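Comparing two parallel grippers on one arm: a bench procedure

This page sets out how we compare a pair of two-finger parallel grippers on the same arm before choosing which one stays on. It assumes a working arm, a working controller and two camera views. The units tested were a Gotbridge with linkage-driven fingers and a Buren of the same nominal stroke. The notes apply to most small electric grippers with little change.

Before you start

Run the controller for half an hour with the arm moving slowly through its range. Set the following and write them down:

Arm speed limit: 25 per cent of maximum for the first pass.
Control loop: whatever you normally use, but the same for both grippers.
Payload value: re-entered for each gripper. An old value left in the controller will show up as droop at the wrist and be blamed on the fingers.

Log encoder position and motor current at the gripper for every cycle. Our encoder reads from 0 to 4,000 over the full stroke. Raw counts are fine, provided both grippers are logged in the same units.

Step 1. Choose the task and the object

Use one rigid object and one place to put it down. We use a green block and the strip of worktop between the cooktop and the sink on a toy kitchen. The strip is narrow, so an error in the approach is easy to see, and the sink rim gives a fixed edge to measure from.

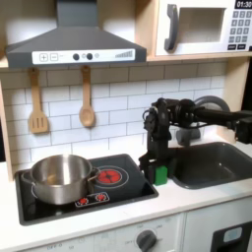
Step 2. Fit the gripper and find zero

Bolt the gripper to the wrist plate and tighten the bolts in a cross pattern. Route the cable with enough slack for a full wrist turn. Too little slack loads the wrist joint at the end of its travel; too much will catch on the finger linkages.

Close the fingers on nothing at low current and record the position as zero. Open fully and record again. Repeat until two successive readings agree. If they never agree, check the finger screws before changing anything in software.

Step 3. Set the closing force

Place the block between the fingers by hand and close at the lowest current setting. Raise the setting one step at a time until the block no longer slides when pushed lightly from the side. Add one further step. Use that value for the whole run.

On the Gotbridge the encoder settled at 3,521 with the block held. The Buren did not settle as cleanly, and we took the middle of its readings. Note the settled value — it becomes the test for a good grasp later on.

The side view is the one to use when judging height above the worktop. The gripper body spreads out wide above the block, and from further back it is hard to tell how low the fingers are.

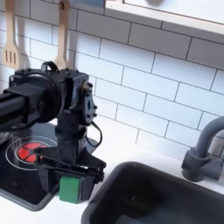

Photo: Marek Zeman / Ziltuvside bench notes

Lower the arm in small steps and stop when the bottom of the block is just clear of the surface. Store this as the release height. Do not copy the release height from one gripper to the other, even if the data sheets give the same finger length.

Step 4. Run the cycles

One cycle is pick, lift, traverse, lower, release. Run the cycles in a single session for each gripper and do not adjust anything part way through. If you have to stop, start the count again.

We ran 269 cycles per gripper. A cycle counts as a failure if any of these occurs:

the encoder passes the settled value on closing (nothing between the fingers);
the current drops during the traverse;
the block comes to rest outside the marked area;
the controller reports a fault.

Keep the second camera far enough back to take in the hood, the cooktop and the sink together. It is of little use for height, but it shows the line of the whole forearm and wrist as the block comes down.
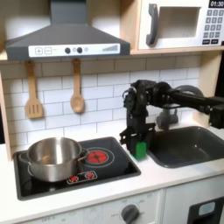

Wide view, block held at the left rim of the sink.

Step 5. Compare the logs

Line up the two logs by cycle number, not by clock time. Plot the settled position first. A slow drift in one direction usually means a finger screw is working loose. Scatter with no direction is more often backlash in the linkage.

Then plot current at closing. The Buren drew more on our bench, and the difference grew towards the end of the session. We recorded 34 failures with it, most of them position errors on release. The Gotbridge had fewer, but it was slower to open.

Step 6. Check the release by eye

Step through the side-view recording for a handful of failed cycles and the same number of good ones. Look at the gap under the block and at whether both fingers stay parallel with the block between them. A finger that leads the other by even a small amount will push the block sideways as it opens.

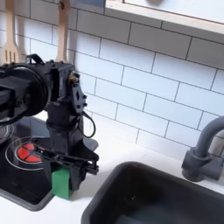 Viera Zelenák: I would split step 3 in two. We did the same comparison with a Doležal controller and found the force setting was not carried over after a power cycle, so half of our second run was done at the default. Read the value back from the gripper before every session and put it in the log header. Also, did you swap the order? If the Buren always went second, the arm was warmer for it.

Reply from the author: Both points accepted. The Buren did go second. The run will be repeated in reverse order, and a read-back line will be added to step 3.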